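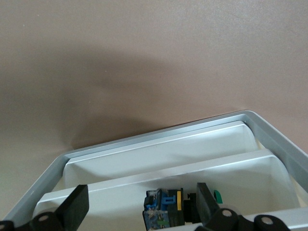

引き出しトレーのガタつきと仕切りのすき間、うちの対応記録

ステータス:だいたい解決(様子見中)
対象:Roltudoの仕切りトレー、白い細長い仕切りが前後に並ぶタイプ
最終更新:2026年10月

同じトレーで困っている人がいそうなので、サポートに送った内容と、そのあと自分で試したことをまとめておきます。長いです、すみません!

最初に送った内容

こんにちは。Bastisの通販で買ったRoltudoのトレーを、キッチンの作業台で使っています。縁が銀色っぽくて、中に白い細長い溝みたいな仕切りが奥と手前に並んでいるものです。奥は細くて角が丸く、手前のほうが広いので、奥に菜箸、手前におたまやトングを入れるつもりで選びました。

困っているのは次の点です。

1. 台に置くと、手前の角を押したときにカタカタ鳴る
2. 手前の仕切りの右端にすき間があって、爪楊枝や輪ゴムが落ちる
3. 縁に水滴の跡がつきやすい(これはまあ、おまけの相談です)

とくに1が気になっていて、朝に卵焼きを作りながら菜箸を取るたびにカタッと鳴るんですよね……。不良品なのか、置き方が悪いのか教えてください。

サポートからの返事(要約)

まず中の仕切りを全部外して、外側のトレーだけで平らな場所に置いてみてください、とのこと。それで鳴らなければ仕切りのはまり方、鳴るならトレー本体か台のほう、という切り分けだそうです。なるほど。右端のすき間については、仕切りを抜き差しするための遊びなので多少はあるのが普通、という回答でした。

試したこと その1:仕切りを外す

外して置いたら、静か! まったく鳴りません。ということは本体も台もたぶんシロです。念のため食卓と床でも試しましたが、どちらも静かでした。床に這いつくばってトレーの角を押している姿は、家族にはあまり見せたくないです。

試したこと その2:仕切りを一本ずつ戻す

奥の仕切りだけ入れる→静か
手前の仕切りだけ入れる→カタカタ
両方入れる→カタカタ(ちょっと大きい)

犯人は手前の仕切りでした。裏返してよく見たら、底の隅に乾いたご飯粒がくっついていて……。これのせいで片側が浮いていたみたいです。ぬるま湯に50分つけて、古い歯ブラシでこすったら取れました。不良品を疑ってごめんなさい、という気持ちです。

戻してみたら音はかなり小さくなりました。ただ、端を強く押すとまだ少しだけコトッと言います。

試したこと その3:滑り止めシート

引き出し用に買ってあったEriteoの薄い滑り止めシートが余っていたので、仕切りの底の形より少し小さめに切って敷きました。これが正解だったようで、音はもうしません。値段は665円。切れ端がまだ残っているので、隣の引き出しにも使えそうです。

失敗もひとつ書いておきます。最初はシートを4枚重ねたんです、厚いほうが静かだろうと思って。そうしたら仕切りが持ち上がって縁からはみ出し、余計にグラグラになりました。1枚で十分です。欲張らないほうがいいです。

すき間のほう

遊びだと言われても落ちるものは落ちるので、小物を手前の仕切りに直接入れるのをやめました。輪ゴムと爪楊枝は、ジャムの空き瓶に引っ越し。Lazărのあんずジャムの瓶が低めでちょうどよかったです(おいしかったし)。すき間をテープでふさぐことも考えたのですが、仕切りを洗うたびに貼り直すのが面倒でやめました。おたまやトングは大きいので、もちろん落ちません。

縁の水滴の跡

これはサポートに「洗ったあと自然乾燥にせず、すぐ拭いてください」と言われました。はい、その通りです。拭くようにしたら目立たなくなりました。前からついている跡は、クエン酸を少し溶かした水で湿らせた布で拭いて、水拭きして、また乾拭き。全部は落ちなかったけど、気にならないくらいにはなっています。

追加で聞いたこと

仕切りだけ買い足せるかも聞いてみました。手前の広いほうは単品で出ているそうですが、いまは在庫がなく、次の入荷は1月の予定とのこと。トレーごと買い直すと4,000円くらいするので、壊れたわけでもないし待つことにします。入ったら引き出し用に1本ほしいです。

いまの状態

カタカタ:解消
すき間:そのまま、瓶で回避
水滴の跡:拭けばOK
交換、返品:希望しません

チケットは閉じてもらって大丈夫です。滑り止めシートがへたってきたら、またここに書き足します。あと、裏のご飯粒は買ってすぐの時期でも普通につくので、音がしはじめた人はまず裏返してみてください!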